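About Trindgate Wildlife School

Hello and welcome! We're a small nature school for kids (and the grownups who tag along), and we spend our days getting muddy, lying on our bellies to look at beetles, and asking far too many questions about animals. If your child comes home and tells you over dinner that an owl can't move its eyes in their sockets, there's a fair chance they've been with us.

Trindgate started with 12 kids, one borrowed classroom and a box of field guides with the covers falling off. We now have 149 students in our after-school and weekend groups, and we still have the field guides. The covers are mostly tape. 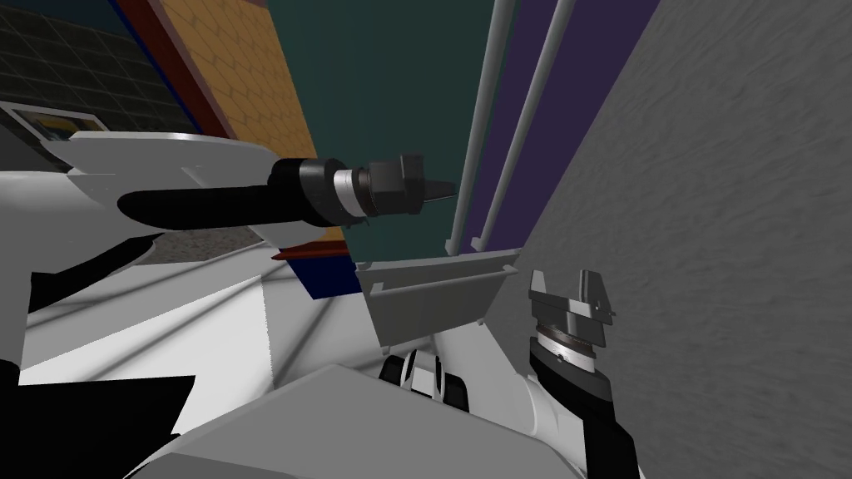 Two grippers and a teal wall

What we teach

Animals first, always! Our youngest group, the Voles, is for ages five to seven. Voles learn to tell a mammal from a reptile, how to be quiet for a whole minute, and what a raccoon track looks like in wet sand (like a tiny hand, and they never get tired of it). The middle group, the Otters, keeps field notebooks and learns about food chains, hibernation and migration. Our oldest students are the Herons, and they choose one local animal to follow for the whole year. Last year we had two great blue heron projects, a lot of squirrels, and one very thorough study of slugs.

Every group goes outside every session. We walk the Ahonen Trail, which starts behind our parking lot and loops through 90 acres of woods and marsh. In spring the frogs are so loud that we have to shout over them. In January it's all tracks and chewed bark, and that may be our favorite time of all - you can read a whole night's worth of rabbit business in fresh snow.

Our animal notebook

Students write up what they see, and the best part of the week is reading the new pages out loud. The notebook is up to 808 entries as of 2/9/22. Some are long and careful with drawings of every feather. Some say "duck."

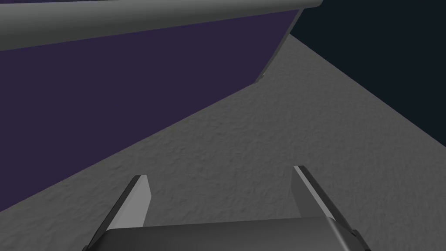
We never correct the short ones. A kid who writes "duck" in the fall is very often writing about mallards and wood ducks by spring, and wanting to know why the females are brown when the males are so showy. We'd much rather wait for that question than hand out the answer on day one.

Our newsletter, the Biltetti, goes home once a month with a few of these entries, a trail report and an animal to look for in your own yard. Past picks have been the chipmunk, the garter snake and the woolly bear caterpillar.

Our Sikness program

Yes, it's spelled that way - the Otters named it, and it stuck. Sikness is our unit on how wild animals stay healthy: why deer shed their winter coats, how birds use dust baths, what ticks are up to, and why you should never pick up a bat, however sleepy it looks.

Come and see us

Families are welcome to walk with us before signing up. Bring boots, a snack and a coat you don't care about. Binoculars are here to borrow, and so are spare socks.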